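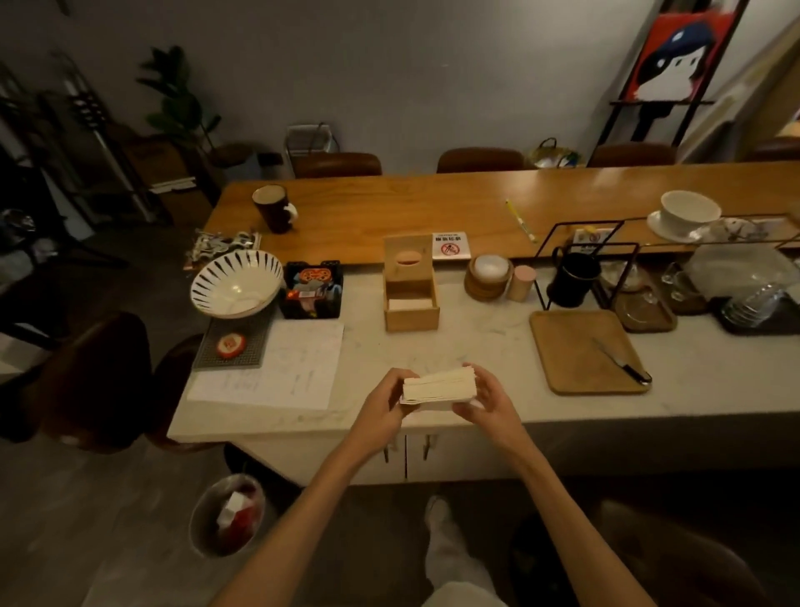

Lotte Vandenberghe wrote in after the last edition to say that section 4 gave the order of wreaths but never said when the second delegation should leave the holding line, and that at Kirkedon two groups reached the steps together. Steps 9 to 14 below have been rewritten to cover this. The old step 11 is withdrawn.

4. Setting Up and Running a Joint Commemoration

4.1 Scope

This section applies to outdoor ceremonies at which two or more national delegations mark the same wartime event. It covers the ground plan, the order of arrival, the wreaths, the silence and the withdrawal. For ceremonies with a single delegation, use section 3. For reburials and the handover of remains, use section 7.

The example used throughout is the Kirkedon ceremony, held each year on 21st November with a visiting delegation from Gavuvden. Distances and timings are for that site. Replace them with your own before issuing the running order.

4.2 Before the Day

1. Obtain written agreement from each delegation on the name of the event. Where the two sides use different names, print both on the program, in the order set by the host's protocol office. Do not combine them.

2. Agree on the text of any statement that mentions responsibility, apology or regret. Each delegation sees the other's text in full, in its own language, at least 5 working days ahead.

CAUTION: A summary is not a substitute for the full text. If only a summary has been supplied by the deadline, the statement is moved from the ceremony to the reception.

3. Confirm the translation of key terms with both interpreters on the same call. Record the agreed terms in form C. "Remorse," "grief" and "apology" are entered on separate lines even if one of the languages uses a single word for two of them.

4. Ask each embassy for the correct version of its anthem, with running time. Load the files on the playback unit and play each one to the end.

5. Check the flags against the current pattern sheet. Sizes must match. If one delegation brings its own flag and the size is different, use the host's set for both.

Note: Veterans' groups often carry standards of their own. These are not flags for the purpose of step 5 and do not need to match. They may not be carried ahead of the national flags.

4.3 Ground Plan

6. Mark the holding line 28 meters from the foot of the memorial, parallel to the lowest step. Use tape on paving and pegs with white cord on grass.

7. Set out seating behind the holding line. Kirkedon has 833 seats when both side lawns are open. If the north lawn is closed, take the seats from the public block. The family block stays at full size.

8. Place the Stolier loudspeakers at the outer ends of the seating, facing inward. Run the cable behind the hedge. Test speech first, then music, then the bugler's microphone with the other channels muted.

CAUTION: Do not leave the bugler's channel open during the silence. The microphone picks up breathing and the sound of the valves.

4.4 Wreaths

9. Line up the wreath parties behind the holding line in order of precedence. The host goes last. Where two visiting delegations hold equal rank, use alphabetical order in the host's language, and state this on the program.

10. The marshal releases the first party by a hand signal. No spoken order is given.

11. The first party walks to the steps, lays its wreath, steps back two paces and pauses. It then turns left and walks to the side path.

12. The marshal releases the second party when the last member of the first has both feet on the side path. Poul Hauksdóttir's marshaling notes used the pause at the memorial as the signal; this is no longer followed.

13. Repeat for each party. Allow 5 minutes per party for planning. Parties that include older veterans set their own pace, and the running order is adjusted to fit -- never the other way around.

14. Private wreaths are laid after the official ones. Families are not called by name unless they have asked for it on form D.

Note: Ribbon wording is the business of the delegation that supplies the wreath. The host may ask to see it in advance but may not edit it. Objections go through the protocol office and are to be settled before the day.

4.5 The Silence

15. The silence starts at the end of the last note of the call. The marshal keeps the time on a stopwatch. Do not use the church clock.

16. The length is the one printed on the program. If the two countries observe silences of different lengths, use the longer.

17. If there is a disturbance, the silence continues. Stewards move toward the disturbance at walking pace and do not use radios.

18. The end is marked by the second call. The anthems follow, visitor first.

4.6 Withdrawal

19. Delegations leave by the side path in the order in which they laid their wreaths. Vehicles are not started until the last delegation has passed the gate.

20. Reporters' questions are taken at the gate only. Issue the agreed texts there on paper, in all languages. Staff do not paraphrase a statement for a reporter, including when asked to confirm a single word.

21. Leave the wreaths in place. Remove tape, pegs and cord the same evening.

4.7 Faults and Remedies

A head of delegation departs from the agreed text.
The interpreter translates what was said. The ceremony continues in the printed order. The protocol office handles the matter afterward in writing, and the printed text is reissued marked "as drafted."

The anthem file fails.
Wait for the backup player. If it also fails, the marshal moves to the next item and informs the embassy concerned before the reception.

A delegation withdraws within a day of the ceremony.
Remove its flag and its line in the running order. Leave the program as printed. Close up the wreath parties so that no gap is left at the holding line.

A wreath arrives damaged.
Use the plain reserve wreath with the delegation's own ribbon. Joris Vermeulen keeps the reserve wreaths in the Hsueh Room until the wreath parties line up.

Changes to this section go to Ottilie Hollenstein in writing by the end of March. Changes received later are held for the following edition. Forms C and D are in Annex 2.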